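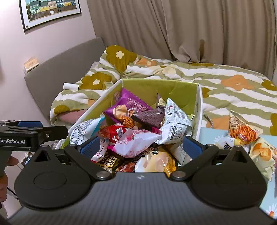
Snack storage check, staff kitchen and hall cupboard
Javia House, ground floor
Checked by: Nantana Sombatkul
Month: September
Seen by: Waqas Niazi

1. Storage box
Fabric box, green inside with white piping on the rim. OK to keep using for wrapped items only.
Back wall upright: Yes. It has a crease in it but stands up by itself.
Comment: The left wall slopes. Please don't stack the second box on top of this one.

2. Contents
Wrapped items only: Yes
Anything opened goes in a lidded tub, labelled with the date it was opened. Tubs are on the shelf over the kettle.
Comment: Packets standing on end at the back are fine. If the tall ones keep folding at the bottom, lay them flat.

3. Dates
Best-before dates checked: Yes, every packet taken out and turned over
Past date: 2, both thrown out
Due within the month: 4, moved to the tray by the sink to be eaten first
Comment: One date was printed inside the back seam and took some finding. Look there before you decide a packet hasn't got one.

4. Allergens
Ingredient list readable on each packet: Yes, but the print on some is very small. Yuto has asked for a magnifier to be kept in the drawer.
Nut products kept apart: Not done at time of check. Fixed the same afternoon. They now go in the Duvar tin on the top shelf.
Imported packets without an English label: Keep out of the shared box until someone who reads the language has gone through the ingredients. Nhung Thái can do Vietnamese and Aoi Kubo can do Japanese.
Comment: The allergen sheet on the cupboard door is out of date and still lists the old biscuits. Aoi to replace.

5. Where the box is kept
Off the floor when put away: Partly. It was under the bench at the first visit. It goes on the second shelf, 76 cm up.
Away from heater: Yes
Away from cleaning products: Yes, these are in the locked cupboard
Signs of mice or ants: None
Weight limit for shelf followed: Yes

6. Cleaning
Box emptied and shaken out: Yes
Inside wiped with a damp cloth and left to dry: Yes
Crumbs in corners: A few, removed
Comment: Don't put the box through the wash. The last one lost its shape.

To do before next check
New allergen sheet: Aoi
Shelf label for the snack box: Yuto
Second lidded tub, 700 mL or bigger: Nantana
Tell the evening group where the nut tin is: Waqas

Result: Passed with comments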